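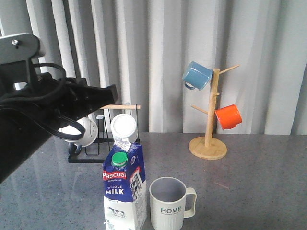
Review: The Salt Ledger, by Soledad Bautista

I picked this one up because my brother-in-law left it in our bathroom, and I have read worse things in there. It runs to 344 pages. The story follows the Valdovinos family, who keep a ferry office in a town called Eseck and have not spoken kindly to each other since the grandmother died. Then a ledger turns up with 1401 written on the cover, and everyone has a theory about what the number means. Mine was wrong, and I was smug about it for most of the book.

The first six chapters are wonderful. Bautista can make an argument over a parking space feel like an opera, and Aunt Galtano (everyone calls her by her last name, including her husband) deserves a novel of her own.

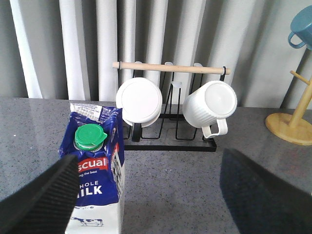
The middle is where I started checking how many pages were left. There are two separate court hearings, and we sit through both. I read most of that stretch in the kitchen, standing up. A carton of whole milk on a speckled countertop is not great literature, but by the second hearing I had given the label a fair amount of attention. Things pick up once the cousin comes home in July with a wife he forgot to mention.
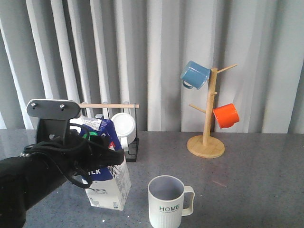

Milk carton, blue and white.

As for the ending, I liked it more the next morning than I did at midnight. The ledger business gets settled a bit quickly, and one character is sent off to Bradis for no purpose I could find except to get him out of the room.

Worth borrowing. My brother-in-law wants his copy back, and he can have it when he returns our ladder.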